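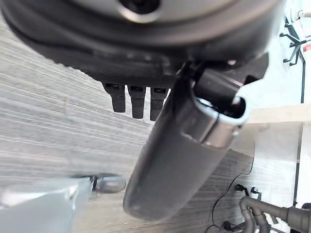 Vérification du préhenseur et de ses abords avant la mise en service d'un manipulateur mobile
Guide pratique — version applicable au 01/03/2021

Objet et champ d'application

Le présent guide s'adresse au personnel chargé de préparer les manipulateurs mobiles de la plateforme Jotum à une séance de travail en bureau ou en laboratoire. Il décrit les contrôles à effectuer sur le poignet, le préhenseur et le sol environnant. Il complète la notice du constructeur et le règlement intérieur d'Enell, qui demeurent applicables en toutes circonstances.

Conditions préalables

L'opérateur doit être titulaire de l'habilitation interne en cours de validité. Les contrôles mécaniques s'effectuent robot à l'arrêt, bras au repos et alimentation des actionneurs coupée. L'arrêt d'urgence est laissé à portée de main pendant toute l'intervention, y compris lors des vérifications visuelles.

Étape 1 — Consigner l'équipement

Actionner l'arrêt d'urgence, puis couper l'alimentation des moteurs. Attendre 15 secondes avant tout contact avec le bras. Apposer l'étiquette de consignation sur le pupitre et inscrire l'heure au registre.

Étape 2 — Examiner le poignet et les doigts

Contrôler le carter du poignet sur tout son pourtour. Toute fissure, tout jeu ou toute trace de choc est signalé avant remise sous tension. Vérifier ensuite la liaison entre chaque doigt et son support : la bague doit être en place et la visserie serrée au couple prescrit. Un doigt qui présente un jeu perceptible à la main est remplacé ; il n'est jamais recalé au moyen d'une cale ou d'un adhésif.

Étape 3 — Contrôler le sol et les câbles

Les câbles fixes sont maintenus contre les parois, hors de la trajectoire de la base et du volume balayé par le bras. Un câble qui traverse la zone d'évolution doit être déplacé ou protégé par un passe-câble. Les sièges et objets à roulettes sont écartés ou immobilisés. Sur moquette, examiner les joints entre dalles et faire recoller tout bord relevé.
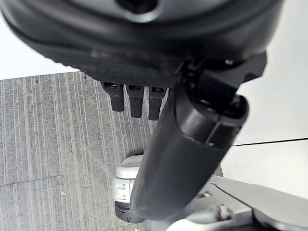 Doigt du préhenseur au-dessus d'une roulette, sur sol moquetté. Un câble noir court le long du mur blanc.

Étape 4 — Vérifier les dégagements

Amener le bras en position basse à vitesse réduite, en mode manuel, après levée de la consignation. Le préhenseur ne doit toucher ni la base, ni les roulettes, ni les platines de fixation. L'approche se fait par paliers, avec un arrêt complet à chacun d'eux. Deux personnes sont présentes : l'une commande le mouvement, l'autre observe et tient l'arrêt d'urgence.

Étape 5 — Renseigner la fiche

Les résultats sont reportés sur la fiche 152, qui est conservée dans le dossier de la machine. Les écarts constatés sont saisis dans l'outil Slaoui avant la fin de la séance. Pour les sites relevant de Dratbridge, une copie est adressée au correspondant sécurité.

Périodicité

Les étapes 1 à 4 sont exécutées avant chaque séance et après tout déplacement du robot dans un autre local. Une inspection complète, avec dépose des doigts, est réalisée chaque année au mois de juillet. Les doigts peuvent être utilisés jusqu'à 2000 cycles entre deux contrôles du couple de serrage.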